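Visow project, notes from the recording side. A short thread, because several people asked me what "collecting data" means in practice.

1/ We are teaching a two-armed robot to clear a table. It learns from examples, so first somebody must make the examples. At the moment that somebody is mostly me, and my shoulders know it.

2/ The plan for April is 3,000 episodes. One episode is one table, cleared from start to end by a person who guides the arms. We had 31 good ones by lunch, which for us is a decent morning.

3/ The rubbish matters more than I expected. Crumpled paper, foil, a paper cup, a crushed can. Each behaves differently between the fingers, and the paper is the worst, it never has the same shape twice.
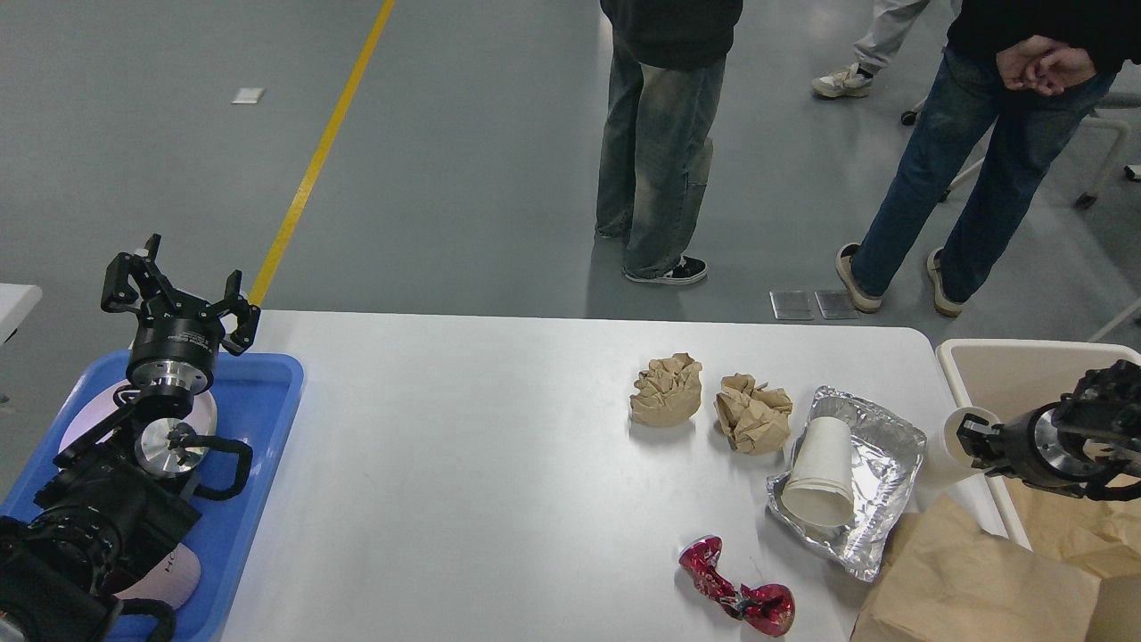 4/ In our first set, made at the Ustodley site, I put the things down too nicely. Always with space between them. The model became very good at tidy rubbish and was lost when a cup lay on top of something else.

5/ So now we have a rule: new positions for every episode, and the person who guides the arms does not choose them. It is slower. I would not go back.

6/ Question from Dornau: do we keep the failed grasps? Yes, if the operator recovers and finishes. A dropped can which is picked up again is a useful lesson. If the episode is abandoned, we mark it and leave it out of training.
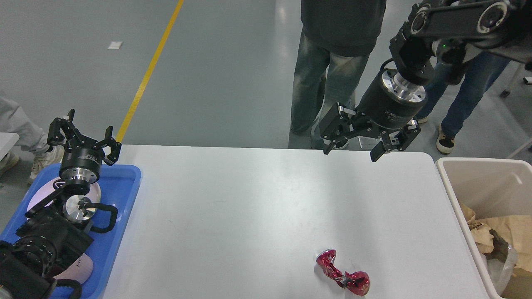
7/ Also, operators get tired and their movements become lazy. I see it in the curves before they feel it themselves. We change over every 30 minutes, and I try to be strict about this — with myself also.

8/ Labelling is done the same evening. We tried to leave it for later and then could not remember why episodes were marked "strange".

9/ Next step is to train on this set and compare it with the Dlamini baseline. There are 2 versions of the policy waiting. I will post the results here, also if they are bad.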